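I promised in March that I would write down what we learned about folding shirts, and it took me longer than I wanted. My English is slow when the subject is technical, so please be patient with me. Eleri Dafis read the first version and told me that it was too polite to the bad results. I think she was right, and I changed it.

## The question

Our small group works on cloth. We train a policy from human demonstrations, recorded with two hand-held grippers, and then the policy runs on two arms. The task for this post is simple to say: a T-shirt lies on a bed, and it must become a folded T-shirt.

For a long time we believed that the difficult part was the fold. We spent weeks on how the sleeves go in and how the hem goes up. Emrys James had a different opinion. He said the fold is easy if the grasp before it is good, and that we were looking at the wrong half of the video. I did not agree with him, and I said so in two meetings. This post is mostly the story of how I changed my mind.

## What we changed

In the first data set, which we call Farkow, the people who recorded the demonstrations could grasp the shirt in any way they liked. Some took the edge of the hem. Some took a big handful from the middle. Some slid one finger under the cloth and closed the other on top. All of these work when a person does them, because a person feels the cloth and corrects without thinking.

In the second data set, Wulo, we gave one rule. Each grasp must be a pinch from above: come down with open fingers, touch the cloth, close, and lift only a narrow pleat. If the pleat is too thick, open and do it again. The repeated try stays in the recording. We do not cut it out.

That last point was Emrys's idea too. Before this, I cleaned all the recordings and removed every failed grasp, because I thought the policy should see only good behavior. But then it never saw how to come back from a bad one.

Both sets have 100 demonstrations. We used the same shirts, the same beds and the same two people, so the comparison is as fair as we could make it. I would like to have more people next time, because two people have only two sets of habits.
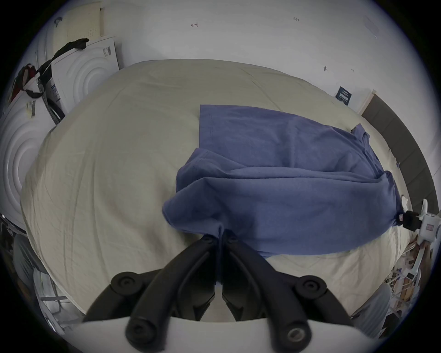
The training did not change at all between the two sets. We used the same network, the same number of steps and the same image size. I mention this because a reader of my last post asked if we had also made the model bigger. We had not. Our computer would not allow it anyway.

## The numbers

We ran each policy 100 times and counted a trial as a success when the shirt was flat, both sleeves were inside, and the hem was not twisted. Eleri judged all the trials and did not know which policy was running.

| Training set | Successful folds out of 100 |
|---|---|
| Farkow (free grasps) | 61 |
| Wulo (pinch only, retries kept) | 88 |

I expected a small difference. When Eleri gave me the second number, I asked her to check the sheet again, and she was a little offended.

The failures are also different in kind. With Farkow, most of them start at the grasp. The fingers close on too much cloth, the shirt moves as one lump, and after this the policy is in a place where it has no experience. It continues with the fold as if everything were fine, and you get something like a bread roll. With Wulo, the failures come later and are mostly twisted hems. One gripper lets go a moment before the other, and the corner turns over.

## What I am not sure about

We changed two things together, the pinch rule and the kept retries. This is bad practice and I know it. A careful reader will ask which of the two gave the improvement, and I can't answer. My guess is that the retries are more important for thin shirts and the pinch is more important for thick ones, but it is only a guess from watching many trials. We are now recording a third set with free grasps and kept retries. When it is ready, we can separate the effects.

The second problem is the surface. A bed is soft, so the fingers can push down a little too far and nothing bad happens. The mattress forgives you. On a hard table the same motion presses the tips against the wood, and our arms stop for safety. We tried the Wulo policy on a table a few times for curiosity, and I did not like what I saw. I won't give a number for it because we did not do it properly.

The third problem is light. The cloth and the sheet must look different enough in the camera. A white shirt on a pale sheet is hard for the policy, and sometimes also for me. There were no white shirts in this test, so please do not read the table as a result for all laundry.

## Some practical notes

If you want to record this kind of data yourself, these are things I would do from the first day.

- Teach the pinch slowly. New people close the fingers before they touch the cloth, and they get only air.
- Let one gripper hold still while the other moves. When both hands move together, the shirt travels and the recording becomes hard to learn from.
- Shake out the shirt between demonstrations. If you don't, it keeps the old fold lines and the task becomes easier each time.
- Write down the retries when they happen. I tried to find them afterward from the finger opening, and it cost me many evenings.

I also want to answer Czerwiński, who wrote to me after the last post and asked if a pinch can damage knit fabric. With our finger force, I have seen no holes and no pulled threads on the cotton shirts. I have not tested wool and I would be careful with it.

The third set should be finished before we show the work at Flirncombe. I still have the recordings from the second recorder to sort, and the hem problem is open. If you have met the same twisted corner in your own work, please write to me, even if you did not solve it.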